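Call for participants — good practice for two-armed robots

Muster is writing a plain-language guide to safe table work, and we'd love your help! 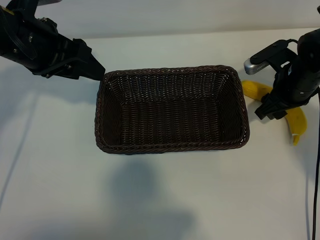 Our draft rules cover reach, speed and who holds the stop button. Even a basket and one banana raise good questions when two arms share a table.
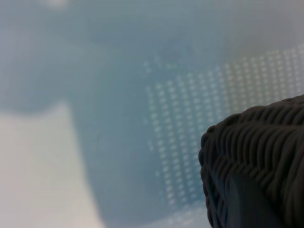

We need 5 operators for 2 paid sessions in June. Beginners are very welcome — fresh eyes catch muddled rules. 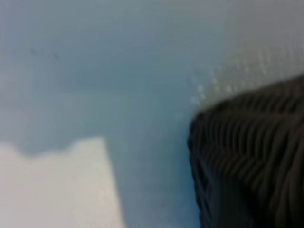 Ribbed dark surface, close up

Write to Brisa Tapia at Muster.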